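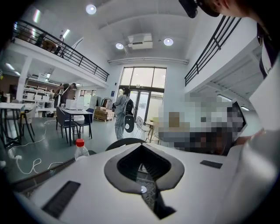 Slide 1. Gripper camera view, work floor, daylight through the glass at the far end.

Fornar: keeping the useful part of a messy demo
Humaira Mirani, notes for the Warkum talk, 29th May

Leave slide 1 up while people sit down. Say hi, say name, thank Warkum for the slot. Don't read the title out.

Opening: look at how much is going on in there. Wide lens, so straight railings go curved. Big windows, ceiling lights, cables across the floor, somebody's white sleeve all down the right side. The white device with the funnel is right up close. All of it goes into the policy unless we do something. Pause. Then the question: which parts of a recording like this do we train on?

SLIDE 2, the problem
Hand-held gripper data is cheap to collect and expensive to clean. Everyone in the room knows this, go quick.
Pose comes from the camera itself plus the IMU. Pose drifts when a person fills a big part of the view. Also with glare. Also when the gripper gets close to something big and plain, not much texture to hold on to.
Old habit in our lab: if tracking goes bad anywhere, throw out the whole demo. We lost good grasps because of a bad second at the start.
Mention the set. 1865 demos, all on the Zovon grippers. Single-handed tasks only for this talk.

SLIDE 3, what Fornar does
Three scores per time step.
a) tracking score, from how well the far points agree with each other
b) motion score, is the hand moving like it's doing the task or just being carried
c) occlusion score, how much of the view is taken by something that moves on its own
Combine, smooth, cut. Keep the longest run that contains a full open-close-open of the fingers. If there's no full cycle, drop the demo.
Say clearly: we don't fill the gaps. Tried it. Interpolated poses looked fine in the plot and gave jerky policies. (backup slide 2 if somebody pushes on this)

Far points. Go back to slide 1 here if the clicker behaves. Railings, window frames, ceiling lights, the long pipe above the windows. High up, far away, and they stay put. A chair doesn't count, chairs get moved. People walking definitely don't count. So we weight the upper part of the view more than the lower part when the gripper is level, and turn that weighting with gravity when it tilts. The sleeve covers the right side, so in a view like this the left and middle carry most of the weight.
Watch the windows though. Frame edges good, glass bad. Exposure changes and whatever is in the glass slides around.

SLIDE 4, labeling
Needed some truth to compare to. Two of us marked start and end of the useful part by hand on 97 demos. Separately, then compared. Where we disagreed by more than half a second we sat down and argued it out. 11 of them we could not agree on at all, so those stay out of the score. Say this up front, it got asked at Bukhari and I sounded like I was hiding it.
Most of the arguing was about the approach. Does it begin when the hand starts toward the object, or when the object is in view? We went with hand motion. Not sure it's right.

SLIDE 5, results
Point at left plot first. Whole-demo filter vs Fornar, same policy, same training steps. Fornar keeps more data from every task. Success on the robot goes up for the place-in-bin tasks, flat for the drawer.
Right plot. 27 robot trials per task per method. That is small. Say so before somebody else does. The drawer differnce is inside the noise, don't oversell.
Ablation: take out the motion score and almost nothing changes. Annoying but true. Take out occlusion and it drops hard. So if you only build one of these, build c.

SLIDE 6, where it fails
- Slow careful people. Long pause over the object looks like "not doing anything" and gets cut. Lost some of our best grasps that way.
- Two people close together, both moving. Occlusion score stays high the whole time and the demo gets dropped.
- Privacy blur. Recordings come to us with people pixelated out, and the blocks have sharp edges. Tracker loves sharp edges. First version was happily locking on to the blocks!! Now we mask any blurred area before computing a). Slide 1 has a patch like that right beside the arm, point at it.
That last one is the bit people write down, so slow down here. If you blur before you track, mask the blur. Easy fix, took us way too long to find.

SLIDE 7, cost
Runs on a laptop faster than playback. No GPU needed for a) and b). c) uses a small segmentation net, swap in whichever you have.
Threshold is one number. Same number for all tasks in the plots, no tuning per task. Reviewer didnt believe it, so the sweep is in backup slide 4.

SLIDE 8, next
Two-handed recordings. Harder, since the cut has to work for both hands at once and one of them is often just waiting.
Want to stop cutting and start weighting. Give the loss the score directly. Early runs look ok, nothing to show yet, don't promise.
Code goes up in August once the license thing is settled.

If short on time: skip 7, say "it's cheap", go to 8.

Q&A, likely ones
Why not motion capture? Because we want data from rooms like the one on slide 1, and we're not putting mocap in all of them.
Why not just collect more? We do both.
Does it work without an IMU? Worse. The tilt part needs gravity from somewhere.
Fisheye calibration? Per unit, redone if the lens gets bumped. Ask me after for the script.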